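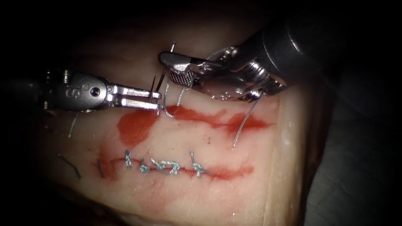

*Two instruments over a suturing practice pad.*

I started to mend my clothes by hand in March, after the lining of my winter coat opened under the arm. The coat is an Urkar, which I bought second-hand when I moved to Gastance, and I paid 200 for it. A tailor near the station wanted almost half of this sum for the repair. So I went to Cárdenas, the haberdashery on the hill, and bought a packet of needles and one spool of gray thread.

My grandmother sewed everything in our house, and I am sorry to say that I never looked at her hands. I remember only the tin with the buttons. When I sat down with the coat, I did not even know how long to cut the thread. I cut it as long as my two arms and spent the first evening with tangles. Now I cut it from my fingers to my elbow and it behaves much better.
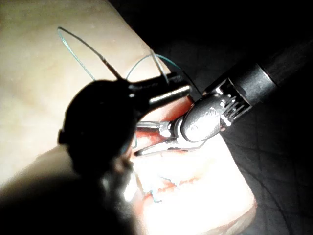
*Black shaft, silver wrist, pale pad.*

The lining took me 5 evenings. I did it with a ladder stitch, where the needle goes a little bit in one fold, then a little bit in the other, and you pull at the end and the thread disappears. I had read that it is an easy stitch. It is easy if the fabric stays where you put it, but lining fabric is slippery like a fish. I opened the seam twice and began again. The third time I pinned it every two centimeters, and I should have done this from the beginning.

After the coat I repaired all things that I could find. Two pillowcases, the pocket of my work trousers, a kitchen towel that did not deserve it. I also tried darning on wool socks, with an orange inside the heel because I did not own the wooden mushroom. The darn is thick and I feel it in my shoe, but the sock is in use. 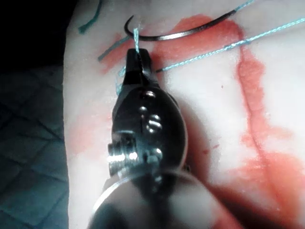
*Rounded dark metal with small bright pins.*

About thread I have now an opinion, which is a thing I did not expect from myself. The cheap one from the supermarket makes fluff and breaks at the eye of the needle. The Bronditz cotton is stronger, and the shop has a drawer with 337 colors of it, with the number written on a card at the front. I own seven of them. For dark clothes I take one shade darker than the fabric, because on the spool the color looks deeper than in the seam.

Knots are still my weak point. Mine are either so small that they slip through the weave, or so big that I can feel them from the outside. Lately I make two tiny stitches in the same place and pass the needle through the loop, and this holds in cotton. In knitwear I have not found a good way yet.

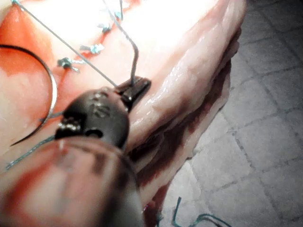 *A row of four small blue-green knots.*

Next on the chair is a linen shirt with a worn collar. I would like to turn the collar over, so the good side is outside. First I must take it off the shirt without cutting the band, and for this I need daylight and a better seam ripper. The old one from the tin is rusty. If you have turned a collar before, please write to me if you pressed it before sewing it back or after.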